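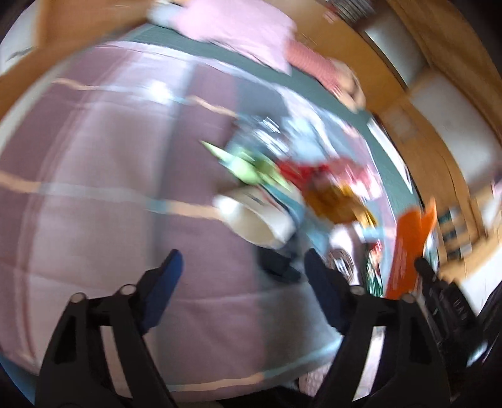
Figure 4. Open gripper over the plaid blanket during the tidying task, open day at Trastow.

4.2 What visitors did with the gripper

I'll admit I had planned the Trastow open day as a bit of publicity and not much more. We laid out a room with a teal-green rug, a blanket and a heap of household bits, put the hand-held gripper on a side table and let people have a go. By the end of the afternoon 22 visitors had tried it, and I had a notebook full of things we'd missed in two years at the Sotine lab.

The first was speed. Our own people move slowly, having been told off for it often enough. Visitors swing the thing about as they would their own arm, and the recordings show it: in Figure 4 the stripes of the blanket are smeared into long arcs, while the finger pads stay easy to make out. I had a rule for throwing such stretches away (see Section 3.1) and I've since loosened it. People do move like that at home!

The second was the pile itself. We asked for "one thing at a time, wherever you like to start", and most went for something with a firm edge, such as the white rounded container or one of the cards and boxes. Cloth came last. The clear plastic bag was skipped by nearly everyone until I asked about it, and one visitor told me she didn't trust it — she thought it would slide out of the pads. Fair enough, I don't trust it either.

We kept the day's recordings apart from the main Inel set, which stood at 3,000 clips before the visit and 3,256 after we had cut and checked the new ones. The labelling was done in Lill, our own tool, and it was slow going. Its object list has plenty of words for mugs and hardly any for fabric, so a checked cloth and a folded pillowcase ended up under the same label more than once. I fixed those by hand in February.

Whether the visitors' clips help the trained arm is a separate matter, and I come to it in Section 5. For now I'd only say that I wish we had opened the doors before we recorded the first 1,000.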